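Notes for the Durside talk, 11/05/2026
Topic: living with a used camper van as your only car

Hi everyone, thanks for coming. I'm going to talk fast because Isla Drummond has given me a strict slot and she has a kitchen timer. If you can't hear me at the back, wave.

(Wait for people to sit.)

So two years ago my wife and I sold a perfectly good hatchback and bought a used Hovell camper, the short one with the pop-up roof. It had a lot of miles on it and a smell I can only describe as wet dog plus oranges. We told ourselves it would be our weekend van. Then the second car died, and the weekend van became the only van. School run, groceries, dentist, my mother's airport trips, everything!

I want to talk about what that's like day to day, and then what I'd check before buying one.

Start with size. Everyone asks about parking. Ours is a bit longer than a family wagon, so most spaces are fine. Height is the thing. Our roof clears the garage at Jallgate by about a hand, and the first time I drove in there I went so slowly that the man behind me got out of his car to see what was wrong. (Tell the ticket machine story if there's time. Skip it if Isla is looking at me.)

I put a strip of tape on the dash with the height written on it. Do the same, and write it in the units your road signs use. My friend Syahrul Rahman had his in meters and met a sign in feet, in the rain, with a bus behind him.

Next, driving it. You sit up high and you see over everything, and I love that. It leans in corners more than a car does and it hates a side wind. On the bridge at Skoryk I keep both hands on the wheel and the podcast off. Around town you get used to it in a week or so. My wife took to it faster than me, and she would like that mentioned.

Noise is the other one. An empty van is quiet enough. A camper van is a kitchen on wheels, and every spoon in it wants to talk to you. We spent a whole June chasing one rattle. We took out the drawers, we wrapped the stove grate in a towel, and it was a loose screw in the curtain rail.

(Drink some water here. Last time I forgot.)

Now the bed, since that's why people buy these things. Ours folds out from the rear bench. The seller had a thin foam pad on it and I lasted one night.

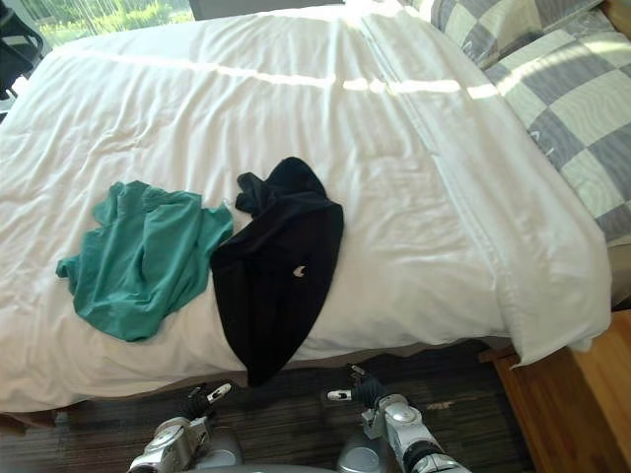

What made the difference for us was bringing real bedding from home. Sleeping bags are fine if you're 20. A proper cover takes up a lot of room, so it goes in the space behind the bench, and on shopping days it comes out and lives in the hall closet. We leave clothes in one soft bag each. Hard suitcases don't fit anywhere and they'll get you right in the shin at night.

Okay, buying one. Bayu Tambunan looked ours over before we paid, and most of what I know comes from following him around with a flashlight.

Look at the roof seals first. Ask the seller to put the roof up, then get your head in there and feel along the canvas. Ours had a soft patch by the hinge and that took $366 off the price — I still think I could have pushed for more.

Then the second battery. Turn on every light and the fridge, and go have a coffee with the seller. If it's all still running when you get back, good. Ours lasted 47 minutes, so we budgeted for a new one.

Check the seat belts in the back row. Pull each one out all the way. Some older conversions have a bench that was never meant to be driven with people on it, and if the van is going to be your everyday car you need to know that before you fall for the curtains.

And call your insurance company before you hand over any money. Marlina Pattinasarany is here tonight, third row, and she had to call 10 of them before she found one that would cover hers for daily driving. Ask her at the break, she kept a list.

Running costs. I put aside some $1000 a year for things going wrong. The first year I spent all of it, the second year hardly any. Fuel is more than the hatchback and I've stopped looking at the number.

(If asked about electric campers: I've only driven one, Afiq Sopacua's, around the block. Loved it. Point at Afiq.)

The van's parked outside by the side door and it's unlocked. Go sit in it, put the roof up, open the drawers. Please take your shoes off before you climb on the bed.

Questions, then over to Isla for the raffle.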